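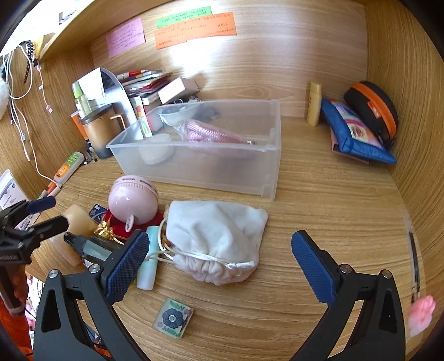
Gripper open over the desk, white drawstring pouch straight ahead between the pads.

Desk tidying with the hand-held gripper: tips for home recorders
Bethel Bogale, Skolline household set
Last changed 17/01/2023

These notes are for anyone recording tidying at home for the Skolline set. We have 2,143 accepted takes, and 67 of them are desks. Desks are harder than kitchens. The things on them are small, they lean on each other, and half of them are soft.

Before you start

Leave the desk as you live with it. If you clear it first, the model only learns to tidy a tidy desk. Take away bank cards, post with your address on it and anything you would mind a stranger reading. Sticky notes can stay on the wall if the writing is harmless.

Wipe the finger pads with a barely damp cloth and let them dry. Check the screws where the pads meet the jaws. A loose pad twists when you squeeze, and you won't notice until you play the take back.

Picking up

Start each take with the jaws open and still above the first object. Hold for 2 seconds, then go in.

Soft pouches: take the gathered neck or a good fold of the body. Don't go for the cord. It slides through the pads and the pouch swings.

Flat things such as magnets and tiles: slide them to the front edge of the desk and grip them there. Keep the slide in the recording, it is part of the job.

Lip balm and other upright tubes: come in level, a little below the middle. From above you will knock them over. If one does fall, carry on and pick it up lying down – those takes are useful.

Bracelets and coiled cords: move whatever is in front first. Poking behind a pouch for something you can't see gives us a lot of wobble.

Spray bottles: lock the nozzle if it locks, and grip the body.

Putting down

Choose a home for each thing before you record and stick to it for the whole session. A clear drawer tray works well, as the contents still show from the side. Lower the object until it touches, open the jaws, then lift away. Dropping from a height gets a take sent back.

Two hands are fine if your other one stays out of the way. Steady the tray with it if you have to.

Afterwards

Mix the desk up again before the next take, and swap at least 2 objects for new ones. Over an hour of this is hard on the wrist, so stop sooner if it aches. Upload the same evening and put "desk" in the room box, with a line on anything that broke or spilled.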